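Talking bread, debt and bad ovens with Efua Ametepe

I'd been meaning to write up my chat with Efua Ametepe for weeks, and then I kept eating the bread she sent me home with and forgetting to sit down. So apologies to her, and to the three of you who emailed asking where it had got to!

If you live anywhere near Akholm you've probably stood in her line. Tekleab is the little bakery next to the old post office, the one with the green door that sticks. She opened it with Wondimu Adugna, and they do sourdough, a dark rye, and flat spiced loaves that sell out before I've brushed my teeth. I went to see her at home on her day off, which she spent (of course) baking.

I asked her first how she got into it, and she laughed at me.

"I was bad at everything else," she said. "I worked in insurance for 11 years. I was good at the phone part. I could talk to anybody whose basement had flooded. But I'd come home and I'd have made nothing, you know? Just a lot of forms."

The baking began as a weekend thing, two loaves at a time, in an oven that ran hot on the left side. She'd bring the spare loaf in to work, and a colleague called Teodor Nygård started paying her for it. Then his sister wanted one, then the sister's book club. By April of that year she was up at four baking 15 loaves before her shift.

"My oven only held three," she said. "So you can do the math on how much I was sleeping."
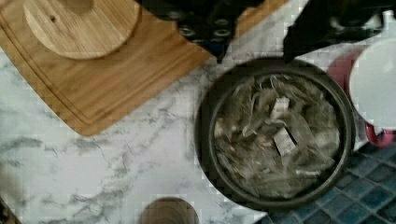 Going pro, sort of

Wondimu was the one who pushed. He'd cooked in restaurants in Drarnside and was tired of working nights, and he had his eye on the bakery space long before Efua would even talk about it. She remembers him walking her past it over and over, pretending it was on the way to the bus.

"It was not on the way to the bus," she told me. "The bus was behind us."

The rent wasn't the scary bit. The deck oven was. They bought theirs used from a pizza place that was closing down, and it came with a door that wouldn't seal and a manual for a different oven. For the first month everything came out pale on top and nearly black underneath. She says she cried into a tray of rolls and then sold them anyway, at half price, with a sign that said "dark bottoms." People came back asking for dark bottoms. They still do, and she has to burn some on purpose.

I wanted to know about money, since everyone I talk to who dreams of a bakery wants to know about money and is too polite to ask. Efua isn't shy about it.

"The first week we took in 515 dollars," she said. "The whole week. I'd made more than that on the phone about basements. Wondimu put the number on the wall, and it's still there. When somebody complains about a slow day, we point."

These days they bake 300 loaves on a busy morning, and they've got help. Senyo Nutsugah does the shaping and is, according to Efua, faster than she is and very annoying about it. Kwaku Eshun drives the van. They tried an ordering app called Stakix for a while and dropped it – she says customers kept booking bread for times when the shop was shut, and she'd find them outside in the rain looking hopeful.

Bread at home

I got her onto home baking next, because that's what most of you write to me about. She had opinions! She thinks people fuss too much about their starter and not nearly enough about waiting.

"Leave it alone," she said. "Feed it, put it somewhere warm, go see your friends. And when the bread comes out, let it get cold before you cut it. I know it smells good. I know. If you cut it hot it goes gummy and then you write to me and say my recipe is bad."

(I have done this. I have written that email.)

She's also a big believer in a board with a groove around the edge, which I'd always thought was for roast chicken. Hers catch crumbs, she says, and crumbs are half of her cleaning. 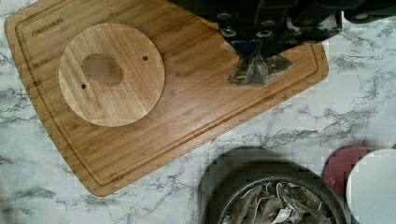
An Oaksware bamboo board with a groove around the edge, and a round bamboo disc on top.

We drifted off bread for a while after that and got into her mother's stews, and whether butter should live in the fridge (she says no, I say it depends on the cat). When I asked if she'd ever go back to an office, she took a long time to answer.

"I miss the chairs," she said. "I really do miss the chairs. And lunch. I used to have lunch."

They're thinking about a second oven now, a new one this time, with the right manual. Wondimu wants to add a Saturday-style brunch with eggs. Efua does not want eggs. They've been having the same argument for most of the winter and she seemed pretty happy to have it again with me, even though I was only there for the rye.

Tekleab opens at seven and the spiced loaves go first. Bring cash if you can, as the card reader has moods.

Posted 2023-02-28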